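Rutberg Home & Shop > Help > Robots and Chores > FAQ

Can a robot do my chores yet? Short answers, updated 2018-07-31

We get these every week so they're all in one place now. Hurried answers, sorry.

Can I buy a robot that packs lunches?
No. Vacuums, yes. Lawn mowers, yes. Anything with two hands and some judgment – still lab stuff. Packing a lunch sounds like nothing. Pick up food, right compartment, lid on, press till it seals. Each one of those is its own headache.

Why are lids so hard? 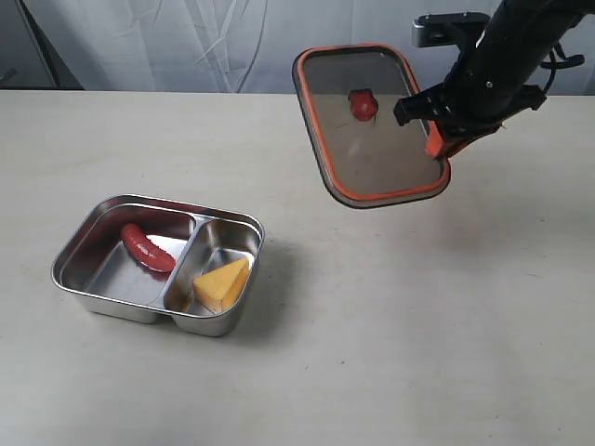 A rubbery seal has to sit evenly the whole way round. You feel it with your thumbs and fix it without thinking. Most arms don't feel much of anything. A lid that's off by a hair at one corner looks closed and leaks in the bag anyway.

Shiny stuff – is that a problem?
Big one. Cameras hate polished steel. The box picks up the color of whatever is in it or near it, so the software can see two sausages where there's one.
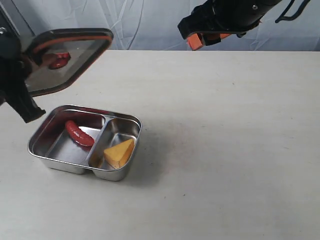 Matte plastic is easier. So is decent lighting, if you're setting up a bench of your own. Cheap depth cameras do worst of all, they just leave holes where the metal is.

Are toy foods a fair test?
Fair for a start. Same shape every time, doesn't squash. Real cheese sweats and sticks, real sausage rolls and is greasy. Ask any seller for a run with real food before you beleive the video.

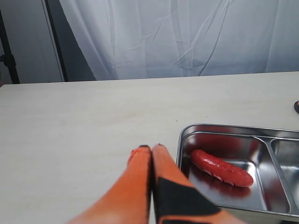 What about the shop floor?
Further along than kitchens, if the part is always the same and always in the same spot. Prutel and Standmont both quote for box packing and tray loading. Neither will quote for mixed bins without a site visit.

One arm or 2?
One is cheaper and fine for pick and place. Lids, bags, folding – you want two, one to steady the thing and one to work. Or a clamp on the bench. Clamps are underrated.

Do soft fingertips help?
Some. More grip, fewer dents. They're still thick next to a thin rim, and they wear out, so keep spares.
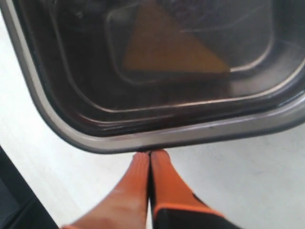 Getting under an edge is the other thing. If the tray slides when you nudge it you've lost your position and have to look again. A rubber mat under it sorts out most of that.

How reliable is reliable enough?
For a shop, ask for 100 runs in a row, no resets, no edits. The Chaturvedi checklist is good for this, we'll have a copy up in September. At home I'd want it even better, becuase you won't be standing there watching.

Should I wait?
For the kitchen, yes. For one boring repeat job in a shop, get a quote now.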